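JUNE 2019 – Brernix has put out a free setup and care guide for the Vilen, its small yellow bench arm, and we are thrilled with how it came together!

The guide runs 20 pages and starts with the base: bolt it down, check it, then zero the joints before teaching a single pick. 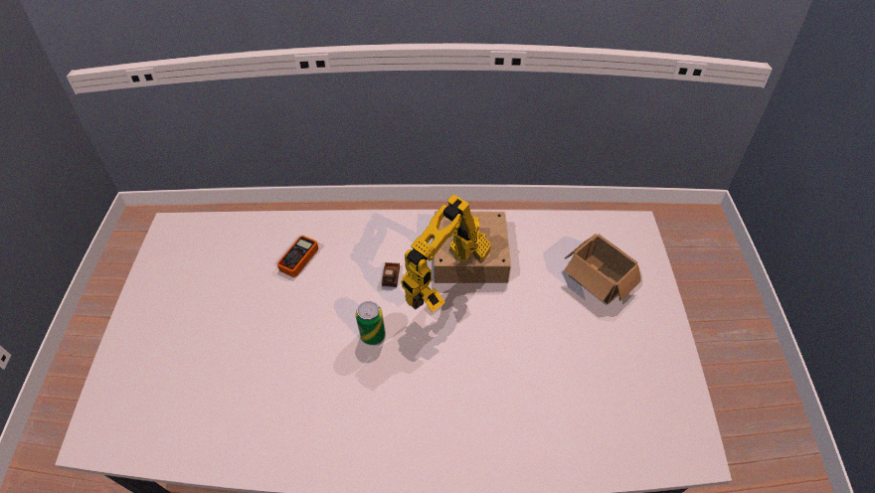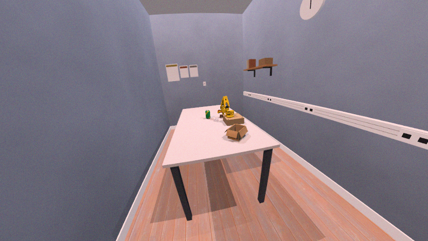 The Vilen arm at its table, with an open cardboard box to one side.

Page last changed in August

"Check the base bolts every 20 hours and grease the joints at 3000 cycles," says Alper Kurtuluş, who wrote the guide – and tested every step on his own bench.

71 shares

2 comments

Afolabi: Does the zeroing step change with longer fingers?

nusach_bench: Greased mine last night, so much quieter!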